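Fometley Learning | Work and Technology | Chapter 9

Chapter 9: When the Bench Changes Hands

People who have spent years at a repair bench often talk about their work as if it lived in their fingers, and in a way it does. You learn how hard to lean on a small screw before the head goes soft, and how a tired plastic catch feels just before it snaps. At Saludby, a workshop that mends small household devices, 12 people had this knowledge when the first robot arms were brought in one November, and very little of it had ever been written down. So the first thing that changed for them, oddly enough, was that they had to start talking! Somebody had to say, out loud and in order, what a careful hand does with a screwdriver when the part it wants is tucked into a narrow gap.

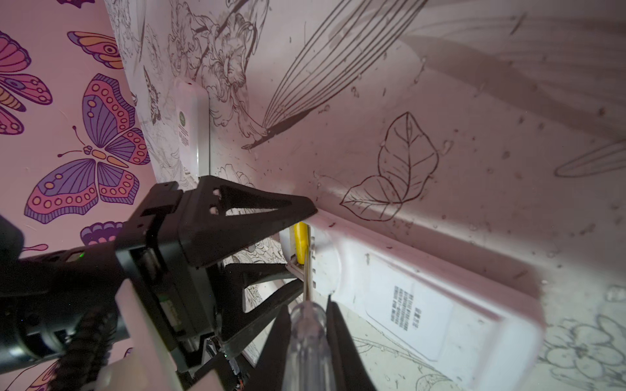 Oana Chiriac remarked during her interview that she had never felt so slow as in those early weeks — she would explain a job she could do with her eyes shut, and find she had left out half of it. She came to enjoy the explaining in the end, though she still thought it ought to have been paid as training from the start, and we shall come back to her point when we look at grading and wages in the second half of the chapter.

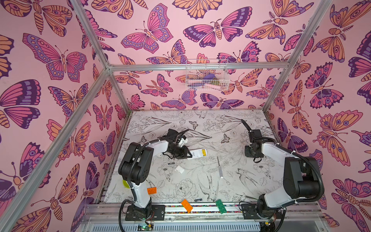
Jobs are made of tasks, and it is worth keeping the two words apart as you read. A job such as "repairer" has a name, a wage and a place in the tea queue, while a task is one small piece of the day, and it is nearly always tasks that are handed over to a machine. Take a handheld device lying on the bench with its battery compartment open and two yellow batteries inside, a little screwdriver beside it. Gripping the screwdriver is one task, dealing with the batteries is another, and deciding whether the thing is worth mending at all is a third, quite different in kind (and the one that most repairers, when asked, were keenest to hold on to). Avram, the firm whose case fills section 9.2, moved the first two sorts of task to its arms and left the third where it was, and yet everybody's job felt different afterwards, because the pauses between tasks had gone and those had been the moments for a chat.
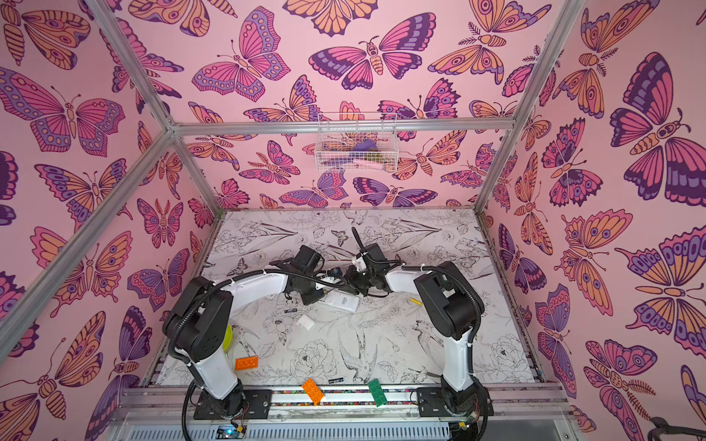 Those lost pauses matter more than they may seem to. A new starter used to pick up the trade by standing next to an older hand and asking daft questions, and if the older hand now spends the morning minding two arms, the questions have to find another home. At Julurari the answer was a shared half-hour after lunch, which began rather stiffly and grew into something people looked forward to. Other workplaces tried written guides, with mixed luck.

As you work through the chapter, keep a page of notes on a job you know well, perhaps your own or a parent's, and split it into tasks as we go along. You will need it for the exercise at the end of section 9.3.

Fometley Learning uses cookies to remember your place in the book. Accept | Manage settings
© Fometley Learning | Contact us | Back to top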